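1 Nov 2019
Table setting, first go

Spent the better part of the morning on place settings with Subira, who has far more patience for this than I do. We settled on the striped mats after all, the white and taupe ones, and I have to say they look lovely against the pale wood! One rimmed plate goes on each mat, the deep kind you'd want for soup or pasta, and the spares stay stacked until we need them. 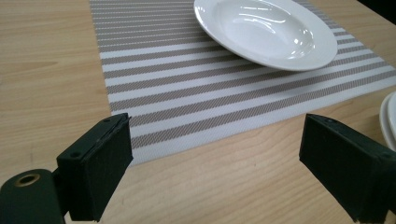
Where the plate should sit

Tatu likes it dead center and I like it a bit back from the near edge, so there is room for a folded napkin in front (we still haven't picked napkins, I know, I know). The glaze throws back a fair bit of light, and anyone sitting down will see it.

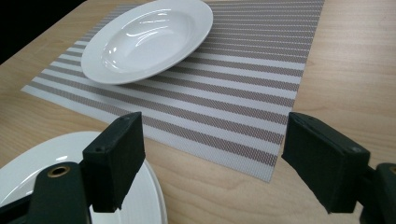
I'd also like the stripes to run the same way at every seat, and Subira agrees, though Obadia thinks people will have turned them all crooked by the second course anyway. Budget is 15 settings for the December supper. Still to do: ask Nektarios for the bread plates he promised, and find out if the mats can go in the wash.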